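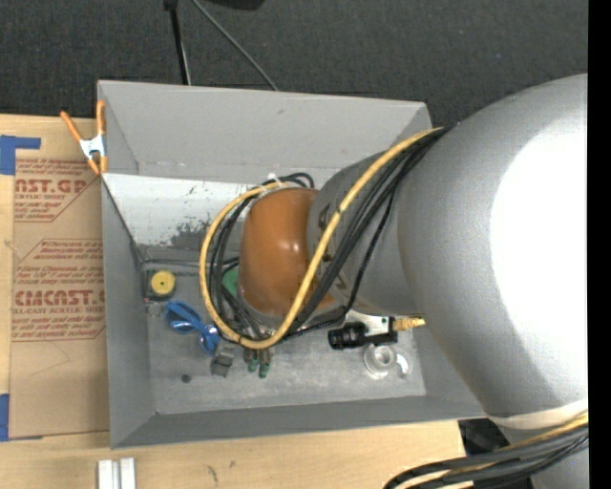
Figure 6. Poste de prélèvement : bac métallique gris, bras et caméra portée au-dessus des objets.

4.2 Influence de l'encombrement des câbles sur la saisie en vrac

La figure 6 montre le bras engagé au-dessus du bac. Les objets sont éparpillés sur le fond, sans orientation imposée. On y trouve des pièces de nature très différente : une paire de ciseaux à manches bleus, un disque jaune percé, un petit bloc métallique, une pièce ronde en plastique transparent. Ce mélange est volontaire. Les pièces translucides et les surfaces métalliques dégradent la carte de profondeur, tandis que les ciseaux offrent peu de points de contact stables pour des doigts parallèles.

Les câbles jaunes et noirs suivent les derniers segments du bras et forment une boucle large à hauteur du poignet. Le modèle géométrique fourni avec le planificateur Bratow ne tient pas compte de cette boucle. Dans la configuration de base, une trajectoire jugée libre de collision peut donc amener les câbles contre la paroi du bac. Nous avons ajouté au modèle un volume englobant déformable, recalculé à chaque pose à partir des angles des deux dernières articulations. La marge de sécurité entre ce volume et les parois est fixée à 6 mm.

Le protocole comprend 402 tentatives de saisie, dont 200 avec le modèle de base et 202 avec le volume englobant. Les objets sont brassés à la main entre deux séries. Une tentative est comptée comme réussie lorsque l'objet est soulevé de 110 mm au-dessus du fond et maintenu jusqu'à la dépose. Les contacts entre câbles et parois sont relevés à partir du capteur d'effort, puis vérifiés sur les enregistrements de la caméra fixe.

Avec le volume englobant, les contacts relevés sont nettement moins fréquents, en particulier pour les objets proches des parois. Le taux de réussite varie peu au centre du bac. Il baisse en revanche dans les angles, où le planificateur rejette davantage de poses candidates et retient parfois une prise moins bien centrée. Les échecs restants concernent surtout les pièces translucides, mal segmentées par le module Wokadex quel que soit le modèle de collision employé.

Le temps de planification augmente lorsque le volume est recalculé à chaque pose. Une version précalculée, interpolée sur une grille d'angles, est évaluée en section 4.3.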